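Rubber stamps and ink pads: frequently asked questions

Answers from the Vasura stamp desk, Bescombe

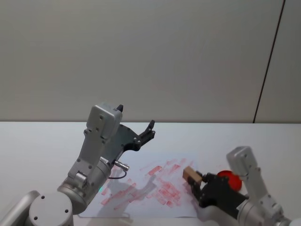 A customer in Tiltthorpe wrote in October that her address stamp had printed cleanly for years and then started leaving blots, and could we please say whether it was the stamp or the pad. In her case it was the pad. She had re-inked it twice in one week. Most of the questions we get are close to hers, so the answers are collected on this page.

Why does my stamp smear?
Usually there is too much ink on the pad. Press a folded paper towel onto the pad, lift it off, and repeat with a clean section until the towel picks up only a light print. Smearing also happens when the stamp slides as it is lifted. Hold the paper down with your free hand and lift straight up.

Why is one side of the print faint?
The pressure is uneven, or the surface under the paper is too hard. Put a few sheets of scrap paper underneath. If the same side is faint every time, check whether the rubber has come loose from the mount.

How much ink should I add to a dry pad?
For a standard pad, add 15 drops spread over the surface. Close the lid and leave it for 30 minutes. Test on scrap paper before adding any more. It is easy to add ink and hard to take it out.

Can I change the color of a pad?
No. Buy a new pad. You can go from a light color to black if you don't mind a muddy black for the first week, but we don't recommend it. For self-inking stamps, replace the cartridge and clean the rubber before you fit the new one.

How do I clean the rubber?
Stamp on scrap paper until very little ink comes off, then wipe with a damp, lint-free cloth. A soft toothbrush and a drop of dish soap will clear the small letters. Keep alcohol and nail polish remover away from it, as they make some rubber hard and brittle. Do not soak a wooden mount.

Does the ink wash out of clothes?
Our water-based inks often come out with cold water and soap if you get to them the same day. Pigment and permanent inks usually do not.

Can I stamp on glossy paper?
Not with ordinary pads. The ink sits on top and rubs off. Ask for a fast-dry pad and use it with the lid closed between prints.

How should I store pads and stamps?
Store felt pads upside down so the ink stays near the surface. Foam pads go right side up. Stamps should be kept rubber side down on a clean sheet and out of the sun. A windowsill will ruin one in a summer.

How long does an order take?
Text-only stamps are ready in 2 working days. Artwork takes longer and we send a proof first. Orders can be picked up at the Bescombe counter until 4:30 p.m. or mailed.

Do you still sell the Yimyam children's pads?
Yes, in all the colors except orange. Refill ink for them is sold separately. The refills for our office pads do not fit.

What if there is a spelling mistake on my stamp?
If the mistake is ours, we remake it free. If it was on the proof you approved, we remake it at half price.

Related pages
Choosing a stamp size
Preparing artwork for a custom stamp
Self-inking or wooden handle?
Cartridge finder
Ink safety sheets
Returns and remakes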